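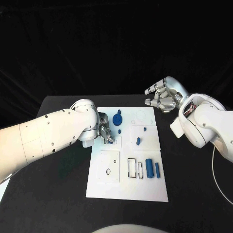

Market traders in Gimden and Porow sell dyed cloth after dark, under whatever lamp the stall has, and the color word the buyer uses is often not the word the seller uses. That gap is what this section is after. Earlier work on color naming mostly hands people a chip on a gray card in good light, and the answers come out tidy. Cloth isn't tidy. It folds, it has a nap, it sits next to other cloth. The easiest case for a namer is probably one small strong color on a pale ground with dark behind it, as with the blue peg held just over the white board against black cloth, where there is hardly anything nearby to pull the word one way or another. Stalls are never like that. A bolt of blue in Porow lies between a green and a slightly different blue, with a striped awning overhead.

We asked 200 buyers and sellers to name cloth from eight stalls, at noon and again after dark. Same bolts both times, where the bolt had not been sold in between (some had, see below). No list of words was offered. People said what they liked and we wrote it down in the spelling they prefered, or our best guess at it. Sellers were asked at the stall. Buyers were asked on the way out, which meant bags and children and a lot of short answers.

The lamps. Most stalls in Gimden use a 3000 K warm white bulb, bought from the Cotero shop by the bus stand. Porow is messier – colored tubes left over from the October fair, strings of bulbs, one stall with a bicycle light. Strong colored light is the hard case, and it does not treat all cloth alike. Pale goods go over to the color of the lamp. Darker, fuller colors may hang on to their name or take on a neighboring one, and we could not tell ahead of time which it would be.

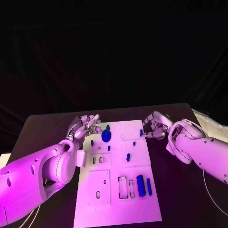
Figure 3. Pale surfaces and blue parts under magenta-pink light.

Whites and creams gave the most trouble. At noon nearly everyone had a word for them and the words agreed. After dark in Porow the same creams were called rose, sweet, skin, wedding, and in a few answers just "that one." Sellers kept to the noon word far more than buyers did. No surprise. They cut the cloth by day and know what they paid for it. Asked directly, several sellers said the night word was the buyer's business. One said she uses the night word herself when the buyer uses it first, and goes back to the day word when writing the receipt.

Blues held up better but not for everybody. Older buyers split blue into more kinds at noon and fewer at night. Younger buyers used the same two or three words all day long. We don't want to make to much of this. Age was guessed by the interviewer in a good many cases and the Porow sheets are patchy.

Reds – left out here. Warm bulbs push them around in ways that need their own treatment, and the dye lots changed partway through.

On spelling and grouping. We followed the Pasaribu word list where it had an entry, since it was put together from letters and shop books in the same region. Where it had none we made a new group only if at least 3 people used the word without being prompted. Precious Adams went back over the grouping by hand and moved a number of the food words (tea, plum, bean water) out of "other." Her version is the one used in the tables. The first version gives the same general result with a bigger gap between the two towns, which we now think came from one interviewer writing plum for two different words.

Limits. Bolts sold between noon and night were swapped for the nearest match, judged by eye, in daylight, by the seller. Bad for comparison, no way around it on a market day. We also never measured the light falling on the cloth, only wrote down what the bulb or tube said on it, and several said nothing. Anyone repeating this should carry a meter. Rain stopped the second round in Gimden and the missing answers are marked blank, not guessed.

The next section takes up returns, meaning cloth brought back the morning after because it was the wrong color.

Contents Previous Next Tables Notes Search
Papers > Language and Trade > Color Words > Naming After Dark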